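Open day at the Stendavum works, September 15, 2022

The coach from Murnthorpe was late, so we missed the welcome and joined at the dye room. Isaksson has woven blankets on this site for three generations and still washes its own wool.

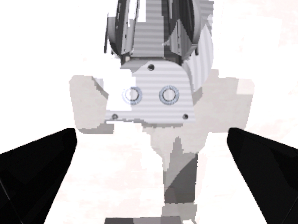 Hedvig Dahlgren asked whether the river water was still used for rinsing. It is not, and has not been since the new main was laid.

We had 20 minutes at the looms, then tea. The mill shop sells seconds at a fair price, cash only.

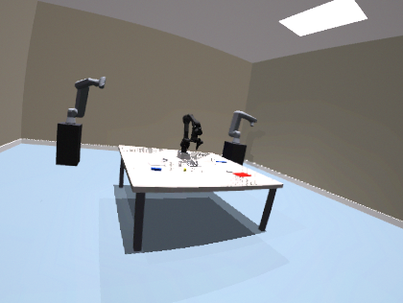
Agnes Bakke

The next open day is in June. Book early and wear flat shoes, as the stairs to the carding floor are steep.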